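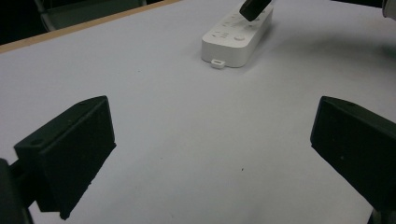
Gumede — January 2, 2025

Ticket 300, Grorow mood diary, teen anxiety group
Opened by: Teodoro Lozano, Urnen Youth Clinic
Assigned: Jacobus Swanepoel
Priority: high

Problem: evening check-in scores not reaching the clinician view. Kids fill in the worry scale before bed, app says "saved", nothing on our side in the morning. Eight patients affected, all in the sleep group. Day group fine.

Why high — one of them scored 95 on the worry scale and the alert never fired. Found it only because her mom called. She's ok, seen same day. Can't have that again.

Tried so far:
Logged out and in. No change.
Reinstalled on one phone. Lost her old entries from November, so please dont suggest that again.
Switched wifi to cell data. Same.
Entry made at noon as a test — came through right away.

JS: Thanks, helpful. Does it fail at any time of night or only late? And are the missing ones stored on the phone?

TL: Only late. Anything after 9 or so. Yes, still on the phone, you can scroll back and see them.

JS: Think I have it. Sleep group has quiet hours turned on, and the last update made quiet hours block uploads as well as reminders. Entries sit in the queue and the queue isn't retried in the mornng. Turn quiet hours off for that group, then have each kid open the app once.

TL: Off now. Three have synced, old entries with the right dates. Alert for the 95 came through too, days late. Waiting on the other five. Reminders will buzz at night now though, parents won't love it.

JS: Known. Fix is in testing at the Sukomero office. Until then staff should phone anyone with no evening entry by 10 a.m.

TL: Fine, on the whiteboard. Leave this open pls, will update when the rest sync.

Status: open, workaround in place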